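Notes on the Ternier policy, November

I promised Emiliano Requena to write down how we train the laundry task. The wrist view is what the policy trusts most.
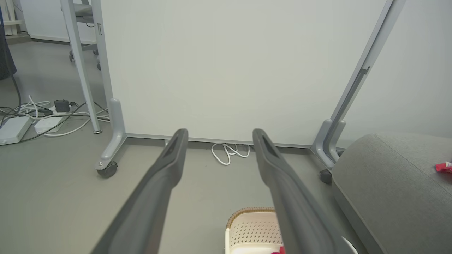

What changed in the result

We first trained on 409 demonstrations, then on 700. The grasp on thin sleeves became better — the placing did not. A red top with white stripes is still my hardest case.

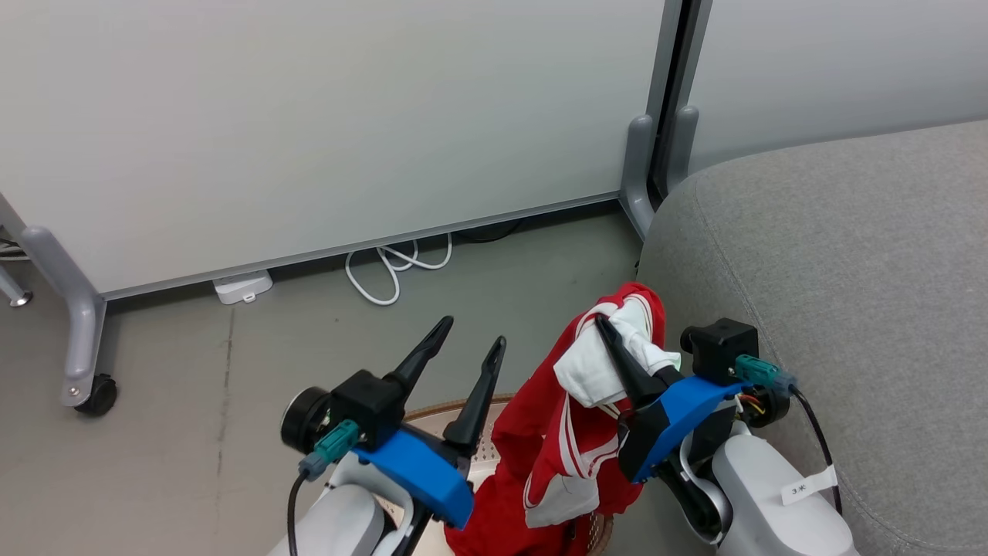 My guess is that the action chunks are too long. Next I will try chunks of nine steps and keep the rest the same.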